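Home | Posts | Projects | Reading list | About

Trimming dead time out of the Kelemen recordings

December 24, 2022
by Dénes Virág

The loader in Civby has had the same open ticket since September. It reads a recording, pairs every image with a gripper width, and hands the result to training. It did all of that correctly, and the policy still had a habit of hovering over the table with the fingers open, doing nothing, for longer than any person would.

I spent most of this week on it. The cause was in the data. People start recording, get comfortable, look for the thing they want to pick up, and then move. At the other end they let go and take a while to press stop. All of that went into the training set with the same weight as the grasp itself, and the model learned that waiting is a normal thing to do.

My first fix was a speed threshold. If the pose estimate moved less than a set amount between two images, drop the image. This was bad. Slow, careful approaches got chopped up, and the pauses just before closing the fingers disappeared completely. Those pauses matter. 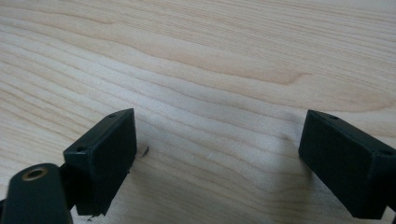
The second attempt looks only at the two ends of a recording. It walks forward from the start until either the pose or the width changes and stays changed for 8 images in a row, and cuts there. Then it does the same thing backward from the end. Nothing in the middle is touched. The whole function is 80 lines, and a good part of that is handling recordings where tracking drops out early.

Tracking was the other half of the problem. A plain tabletop gives the pose estimator very little to hold on to. When the camera is close to the surface the estimate can drift slowly while the hand is still, and the trimmer reads the drift as motion. I added a check on the tracker's own confidence value, so a low-confidence stretch can't count as the start of anything. I would like something better – probably a proper filter over the poses – but it will do for now.

I ran it over the full Kelemen set, all 803 recordings. It rejected 18 of them outright because it never found a start. I went through those by hand. Most were false starts that should have been deleted long ago, and a few were good recordings with a broken width signal, so those go back in once I've patched the reader.

Retraining is running on the Toltitz machine over the holiday. I left the old config next to the new one so the two can be compared on the same seeds. The trimmer is off by default in Civby until I've seen the numbers. To try it, set trim_ends to true and delete your cached index first, or the loader will happily keep using the old one.

Next on the list is the time offset between the width signal and the images, which I have been correcting with a constant and should be measuring for each recording.

This site uses cookies to remember your display settings. By continuing to read you accept this. OK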